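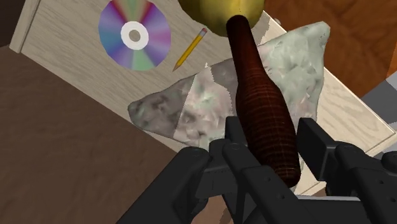

Figure 5. Simulated wrist view of the two-finger gripper with a bottle-shaped object between the fingers.

3.2 Gripper configuration and upkeep of the cell

The Narent cell was configured in simulation before any change was made to the physical unit. Finger travel was limited to 90 per cent of the rated stroke, and the wrist view (Figure 5) was rendered with clutter on the work surface, including a cloth, a pencil and a compact disc. Following the procedure of Szulc and Shehata, the finger pivots of the physical gripper were inspected every 34 hours of operation and the fasteners re-torqued in April. The colour calibration of the wrist camera was repeated after each inspection. The maintenance log contains 1,402 grasp cycles, all recorded under a single set of finger parameters.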